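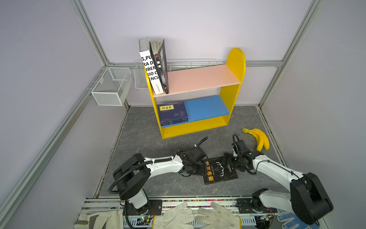
Children's bookshelf, books and a banana on the marbled floor; wire rack along the back wall.

Workshop notebook, March
Paper conservation bench. Entry by K. Mendonça

Wheat starch paste, second batch. The first batch was discarded after it separated overnight in the cold cupboard. The present batch was prepared with 100 g of starch to 400 ml of deionized water, soaked for one hour and cooked over a low flame with constant stirring until translucent. It was passed through the horsehair sieve twice. Consistency is satisfactory for hinging and for spine linings, but too stiff for tissue repairs, and a portion has been thinned separately and labeled.

Furtado volumes. Spine linings on the two smaller volumes have been lifted. The old adhesive is animal glue throughout, brittle at the head and still quite strong at the tail. A methylcellulose poultice was applied for 20-minute intervals and the residue removed with the bone folder. The sewing on volume one is sound. Volume two has a broken thread in the fourth gathering and will need to be resewn there before it is lined.

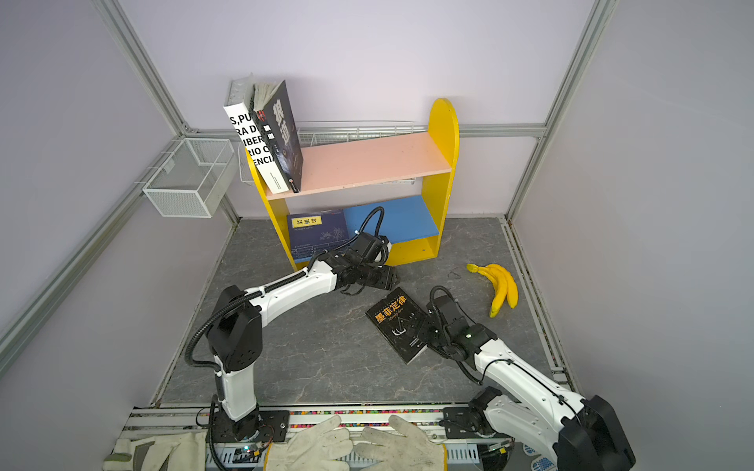
The thread order from Nerker arrived at 10:40. The linen supplied is heavier than the sample and should be kept for account books. Colleagues are asked not to use it on the Furtado work, where the paper is soft and the added swell would be difficult to back.

Board trials. Pairs of the Virkmont gray board were lined on one side with paste and on the other with PVA, then left under the 1000 g weights. At 4:15 p.m. the pasted side had pulled noticeably and the PVA side very little. The grain on one pair was found to run the wrong way – this was my error in cutting, and that pair has been excluded. The trial will be repeated with a thinner lining paper.

Supplies. Blotter is down to nearly 200 sheets. The request for more has gone in, together with one for silicone release paper. The large nipping press is stiff on the last turn and should be greased before further use.

Outstanding:
Resew gathering four, volume two.
Cut new boards, grain parallel to the spine.
Return the borrowed spokeshave to the bindery.
Check the thinned paste for mold before use – discard if there is any odor.

K.M.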